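Upholstery bench notebook, Ellelby workshop
March, started 8.40 am

Carrying on with the fabric pilling and fading question. Amedeo Ferri left me his notes from the last round and I have gone through them again. His rub counts stop early on the Modby cloth, so I can't compare it with the Negri until I run both to the same number. Doing that today.

Set-up
Both cloths are greys. Modby is a flat weave, Negri has a bit of a slub to it. Cut the swatches on the straight grain, labelled on the back in pencil. Old wool abradant went in the bin, it was shiny. New piece fitted and tensioned by hand. The clamp on the left head still slips if you don't give it a second turn after the first few rubs. Please do this, whoever uses it next.

Weighed each swatch before starting. The balance drifted while the heater was on, so I turned the heater off and waited. Coat on.

9.30 am
First stop at 430 rubs. Modby has a light fuzz across the middle, nothing you would notice from a chair away. Negri unchanged. Brushed off the loose fibre and kept it in an envelope with the swatch.

11.15 am
Modby pills now, small and tight, mostly along one side. I think the head is sitting a touch low there. Checked with the feeler gauge and it is. Packed it and carried on, with a line in the log so the result isn't taken as clean.

2.20 pm
Stopped the run at 3393. I wanted a rounder number but the belt started to squeal and I didn't want to lose the swatches. No broken yarns on either. Negri has lost a little of its colour on the raised threads. Modby looks worse than it is, and most of the pills came away with the comb.

Dye transfer
Ran the dry crocking test on the Modby with the white cotton squares. Nothing came off the cloth. The other direction matters more at home, with new jeans and bright things left lying on a pale seat.

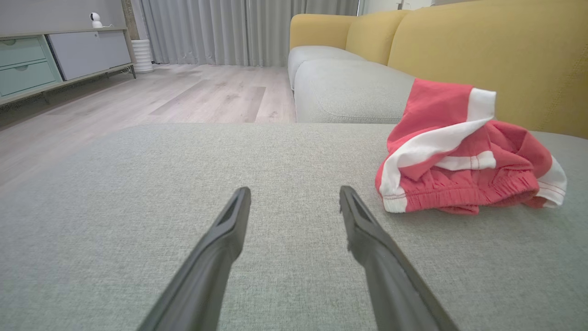

Dry contact is usually harmless. Damp is another matter, and I want a proper damp test before we tell customers anything. Plan is 34 hours under a weight, with red and navy cotton, then air dry and compare against the grey scale by the window. The lamp in the booth is too yellow at the moment.

Brurkitus cleaner: tried it on a Modby offcut. Left a ring. Tried it again diluted and the ring was fainter but still there. Not recommending it for the light colours yet.

To do
Fix the belt, or order one.
Shim the right head properly and take the packing out.
Cut 3 more Negri swatches, this time across the grain.
Ask Amedeo which roll his first samples came from. The label on his envelope has rubbed off.

Packed up 4.10 pm. Machine is unplugged, leave it that way until the belt is done.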